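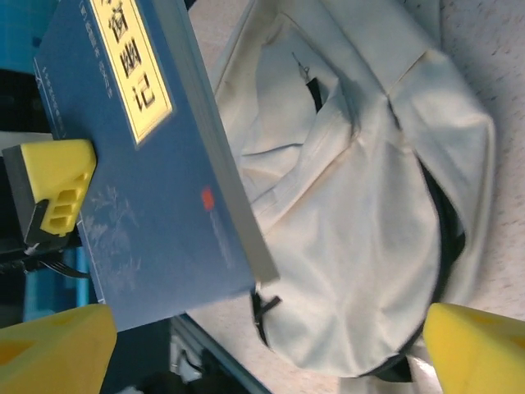 [utirthorpe-floor] Re: Re: what happens to sorting when the cell goes full shift

Answering inline, short version, I have to be back on the line in a bit. Sorry for typos.

> Can somebody who works next to the new cell please write down what it is
> like. All we get on our side of the building is the Telleo newsletter and
> that reads like it was written for people who buy cells.

Yes, fine. I've been next to it since it came in. I'm on mixed returns, so bags and whatever people left in the bags or sent back with them. Books mainly. Books, wallets, pouches, small stuff. The cell does the same kind of stuff we do, table top, items spread out, bag in with them. It's slow. Nothing like the speed of anyone who has done a season here. But it doesn't need to be fast if it runs while we're at lunch, and I think people keep missing that when they stand there and laugh at it.

> Are they cutting heads. Just say it.

Not so far. There were 19 of us on mixed returns before and there are 19 now. What changed is where we stand. 2 of us per shift are now "cell side", so they don't sort at all, they lay out the table, watch, clear, lay out again. Everyone else is sorting with two fewer pairs of hands. So the count is the same and the work per person isn't. That's the part I want on the list for the July meeting, in those words. When Bernen says no jobs lost they are right and it still isn't what people were asking.

> Is the cell side job better or worse? Some here would like to get off
> their feet.

Depends who you are. You do get a stool. Your wrists get a rest, mine have been better than in years. But it's watching, and watching is tiring in a way I did not expect. You can't talk much, you can't put the radio on because of the alarm tone. After a couple hours I'd rather have a full cage of returns in front of me. One of the cell side people loves it and has asked to stay on permanently, so it's not everybody.

Also you learn what is hard for it, and it's never what you think. Hard covers OK. Soft bags are the pain. Fabric has no edge to it, zipper pulls lie any which way, straps end up under things. I reach into a bag without looking, always have. Now I have to think about how I do it because the Telleo people ask me, and half the time I don't know. You just feel for it. Try writing that on a form. 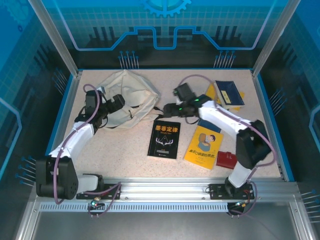 R. Žukauskas

mixed returns, Utirthorpe, early shift

Cell side layout, for those who asked what we put on the table. One soft bag, a handful of books, the red wallet. Black paperback and the yellow one near the middle, little navy one over on the right. Two arms, both on the rail at the front. The cables loop up over the arms, which is why we go in from where we're told to and not from wherever is handy. I have been told off for that once already.

Rest of the questions:

> Who decides what goes on the table? Is there a list?

There's a sheet. We were supposed to follow it exactly and then it turned out the sheet was made by someone who has never seen what comes back to us. Everything square, everything facing up. So we said, this is not what returns look like. Real ones come crumpled, stuff half under other stuff, titles in any language going. To be fair to them they changed it. Now the sheet says what items and we pick how they lie. That is the one thing I'd call a win. It happened because two people said it out loud at shift change, no form, no grievance, nothing.

But note, choosing how they lie is skill. It's our knowledge going in. Nobody has been paid a cent extra for it and the grade on the cell side job is "attendant". I'd like that word gone. Attendant is for a parking lot.

> We were told 1248 items a week is the target for the cell. Is that real?

It's the number on the whiteboard, 1248, yes. Nobody on the floor knows where it came from. I asked and was told Telleo, and the Telleo tech said Bernen. It doesn't say if an item that we had to pick up and redo counts one time, two times, or not at all. If it counts for the cell when we did the redo then the number means nothing. If anyone on this list has it in writing what counts, please post it. Don't send it to me privately, post it, everyone needs it.

What I don't want is that number coming over to the hand tables next year as a comparison. We have the dirty bags, the wet ones, the ones with food in. The cell gets none of those. Put that in the minutes too please.

> Do you get trained or do they just show you the stop button?

One morning. Stop button, reset, what the lights mean, where not to stand. Decent handout, but small print. No training on what to do if it's going wrong slowly, which is how it mostly goes wrong. A thing drags a little, then drags more. When do you stop it? Stop too often and you're asked why. Wait and you get a bent cover and you're asked why. I want a line from Bernen that says stopping is always OK and won't be counted against anyone. Supervisor agrees with me but says it's not his to write.

> And people on late shift, do they get a turn?

No and they should. Right now cell side is early shift only because the tech is here then. So late shift carries the heavier sorting and gets none of the stool. Rotation across both shifts, weekly, with anybody able to say no thanks. I think most would go for that. If late shift has a different view then please write, I only see you at handover and everyone's got their coat on.

So for the meeting, what I have:

- grade and name of the cell side job
- what counts toward the 1248, in writing
- stopping never held against you
- rotation, both shifts
- the two missing pairs of hands at the tables, either put them back or drop the hand targets

Add to it, cross stuff out. I'd like to send it in before break is over on the day the agenda closes, I'll post when I know which day that is. Trim your quotes when you reply, the digest came thru so long last time my phone gave up on it.

Gotta go, bell.

R.Ž.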